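Fovik Quarterly
July 2023

Water Use at Home: A Conversation with Vinzenz Eder

When the Zastville Water District began its household conservation program, the intention was to reduce summer demand before the next round of rate hearings. Vinzenz Eder, who has directed the program from its first year, spoke with the Quarterly at the district's office on Bilgin Street. The conversation covered leak detection, billing, and the difficulty of persuading residents to report small problems.

Mr. Eder came to the district from the billing department of a neighboring utility, where he spent 17 years. He considers that experience the better part of his training. "A bill is the only letter most customers ever receive from us," he said. "If the bill is hard to read, we have lost the chance to tell them anything else."

The district has since revised its statement. Usage is now given in gallons per day, and the same period of the previous year is printed beside it. Mr. Eder noted that calls to the service desk rose in the first months after the change. Customers were asking why their usage had gone up, a question few had asked under the former layout.

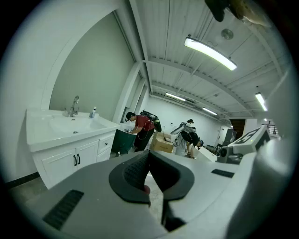 Asked where household water is most often lost, Mr. Eder named the toilet flapper first. The part is inexpensive and wears slowly, and the resulting leak may make no sound. The district mails dye tablets on request, and nearly 3,000 packets have gone out under the program. "A resident puts the tablet in the tank and waits," he said. "If there is color in the bowl, the flapper should be replaced. We have had people call us quite upset at what they found, and I tell them it is the cheapest bad news they will get this year."

Faucets and shower valves account for a smaller share of the loss. Mr. Eder advises residents to read the meter last thing at night and again before anyone uses water in the morning. Any movement between the two readings should be looked into, beginning with the toilets and ending with the outdoor line.

He was more cautious on the subject of fixture replacement. The district offers a rebate of up to $225 per household for approved toilets and showerheads, and applications have been steady. He would prefer that residents repair what they have before they apply. "We do not want to pay for a new fixture where a washer would have done the work," he said. Households with older supply lines are asked to have the shutoff valves tested first, as several applicants have discovered that theirs would no longer close.

The rebate is limited to 2 fixtures per address. Landlords may apply, but the tenant must be notified in writing of the date of the work. That condition was added in April after a number of complaints from the Prernex apartments, where residents had come home to find the water off.

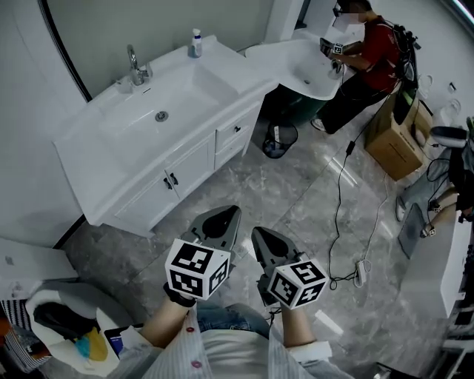 Plans for the Coming Year

The district intends to extend the program to small businesses, beginning with restaurants and hair salons. Mr. Eder expects the work to go more slowly than it did with households. Many businesses rent their space, and the person who pays the water bill is often not the person who calls the plumber.

A second proposal would alert customers when a meter has registered continuous flow for a full day. The meters now in the ground on the east side of the district are able to record this. Those on the west side are older and will have to be exchanged in stages, and the board has not yet approved the schedule.

Mr. Eder declined to predict the outcome of the rate hearings. He did say that the program should be judged over several summers, including at least one dry one. "We had a good deal of rain last year," he said. "I would not want to take credit for the rain."

Residents may request dye tablets and rebate forms at the Bilgin Street office or by mail. Requests should include the account number shown at the top of the statement.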